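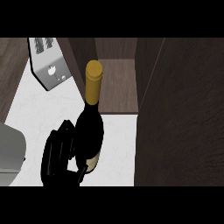 Wine bottle, dark glass, gold foil capsule. See item 14.

**Davbridge cellar + back store — monthly walk-through, December**
Done by: Delphine Calloway
Started 7:40 am, before the Godamlow delivery
Key: OK / FIX / WATCH / N/A

## Access and stairs

1. Outside door, lock and closer — **OK**. Closer a bit slow in the cold.
2. Stair treads — **FIX**. Fourth one down has lost its grip strip. Taped it for now. Tape is not a repair, please don't leave it till next month like the last one.
3. Handrail — **OK**. Tightened bottom bracket myself.
4. Stair light, both switches — **FIX**. Top switch fine, bottom switch dead. Electrician.
5. Headroom sign on the beam — **OK**. Someone has hung tinsel over half of it. Moved the tinsel.

## Floor and drainage

6. Floor dry — **WATCH**. Damp patch by the north wall again, bigger than November. No standing water. Put a chalk line round it with the month so we can compare.
7. Drain grate seated — **OK**
8. Mats flat, no curled edges — **FIX**. One by the sink is finished. Bin it, don't turn it over, other side is worse.
9. Aisles clear — **FIX**. Empties stacked across the end of aisle 2. This is the route to the back exit!! Moved them with Monday's help but they will be back by the weekend unless there is somewhere else to put them.

(Monday crew, I mean. Thanks all.)

## Racking

10. Uprights plumb, no dents — **WATCH**. Bay 3 front upright has a scrape at knee height, cart height really. Not bent. Measured against the straightedge and fine.
11. Wall fixings — **OK** on bays 1 to 5. Bay 6 has one loose, **FIX**. Nothing heavy on bay 6 top shelf till done.
12. Load labels readable — **FIX**. Bay 4 label gone completely. The Tuncer racks should each have one, spare labels are in the office drawer under the stapler.
13. Heavy cases at waist height or below — **FIX**. Two full cases on a top shelf. Brought down. Who is lifting these up there? Use the low shelves, thats what they're for.
14. Single bottles stored safe — **WATCH**. Loose bottles still being left standing on shelf edges and on top of the cooler. Lay them down in the bins or put them back in a case. Check foils and necks for chips while handling. One leaker found, bay 2, cork pushed. Pulled and logged, case 61.
15. Broken glass kit — **OK**. Dustpan, stiff brush, thick gloves, lidded tub. Gloves are all size L, order some mediums.

## Air, gas, temperature

16. CO2 alarm test — **OK**. Both sounders, upstairs one is very loud, warn the kitchen first next time.
17. Gas cylinders chained — **FIX**. One full one standing free next to the chain. Chained it. Not having this conversation again.
18. Extract fan — **OK**, noisy. Zistov unit is due its service, filter is gray.
19. Thermometer reading — **OK**, in range all week per the log. Log has a gap Saturday night.

## Fire

20. Extinguishers in place, pins and seals in — **OK**. Tag 693 is hard to read, ask for a new tag at the next service.
21. Exit sign lit — **OK**
22. Back exit opens fully — **WATCH**. Opens, but sticks at the bottom. Swollen I think. Needs planing if it gets any worse.
23. Cardboard kept 40 inches clear of the heater — **FIX**. It was leaning on it. Flattened and taken out.

## First aid

24. Kit stocked — **FIX**. No large dressings, one blue bandaid left. Eyewash in date.
25. Accident book on its hook — **OK**. One entry since last check, small cut, no follow up needed.

## To do, in order

- Electrician for the stair switch — Delphine, calling today
- Grip strip, step four
- Bay 6 fixing
- Bay 4 label
- Empties: need a cage or a spot in the yard. Ask Godamlow if they'll take them weekly insted of every other
- Gloves M, dressings, bandaids
- Fan service

Item 6 carries over, item 22 carries over. Next check same time of day please so the damp comparison means something.

Finished 9:05. Signed D. Calloway. Copy on the clipboard behind the cellar door.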